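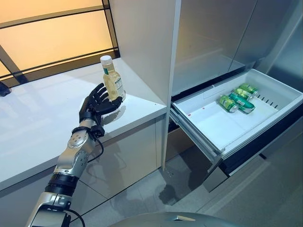
Bottle with pale yellow liquid at the edge of the counter.

Reduced-Fat Quick Bread Reformulation
Progress report, second reporting period
Prepared for: Nabila Setiawan, Rilto
Prepared by: Faizal Ginting, Yeoh Test Kitchen

1. Status

Work packages 1 and 2 are complete. Work package 3 (shelf life) began in November and is on schedule. Work package 4 (scale-up at the Zirnus bakery) has slipped by three weeks for the reasons given in section 5. Spending is within the approved budget.

2. Recipe work

The control is the standard banana loaf from the first report: butter, whole eggs, white sugar, all-purpose flour, baking soda and ripe banana at 38 percent of batter weight. In this period we tested replacing half, three quarters and all of the butter with three bases: unsweetened applesauce, cooked white bean puree, and strained low-fat yogurt.

Full replacement failed with every base. The applesauce loaves were gummy in the bottom third and stuck to the pan. The bean loaves rose well but dried out at the ends and had a flat taste that cinnamon only partly covered. The yogurt loaves browned too early and needed foil for the last 20 minutes.

At three quarters replacement, yogurt gave the best crumb. Applesauce was close behind and is cheaper per loaf. Bean puree was dropped at this point.

Sugar was cut in a separate series. A 25 percent cut was acceptable with very ripe fruit and was not acceptable with yellow fruit. We have added a ripeness note to the recipe card: skin at least half brown, no green at the stem.

3. Baking and tasting

A total of 192 loaves were baked in this period, all in the same two ovens. Batter weight was fixed at 857 grams per pan. Center temperature at removal was 96 C. Loaves were cooled in the pan for 10 minutes and then on a rack for two hours before slicing.

Tasters returned 612 usable score sheets. Sheets with missing sample codes were left out. On overall liking, the three-quarter yogurt loaf scored within half a point of the control on the nine-point scale. The applesauce loaf scored lower on "moist" and higher on "sweet," although both loaves had the same added sugar. Crust color was the most common written complaint for all reduced-fat versions.

4. Shelf life

Sliced and whole loaves are being held at room temperature in Nullico bags and checked daily by hand feel, weight loss and visible mold. First results only:

Control, whole: no visible mold at day 5.
Yogurt, whole: no visible mold at day 5, slightly tacky top crust from day 3.
Applesauce, whole: first mold at day 4 in one of six loaves.
Sliced loaves: all versions firmer by day 3.

The tacky crust looks like a bagging problem. A longer cooling time of three hours is being tested before we change the recipe.

5. Delays and issues

The Zirnus deck oven was out of service for the planned trial dates. New dates are agreed. The larger mixer there also overworks the batter at its lowest speed, so the dry ingredients will be added in two parts and the mixing time cut to 40 seconds.

One delivery of yogurt was thinner than specified. The affected bake was repeated and its scores were not used.

6. Spending

Ingredients and packaging came to 1391 dollars for the period. Taster payments were below forecast. We ask to carry the unspent amount into work package 4 to cover one extra day of oven time.

7. Next period

Finish the shelf life series for yogurt and applesauce.
Test a lower oven setting (165 C) to even out crust color.
Run two full batches at Zirnus and compare with kitchen loaves.
Send the draft recipe card to Rilto for comment.

A decision is needed from Rilto on whether walnuts stay in the final version, as they affect both the fat figure and the allergen label.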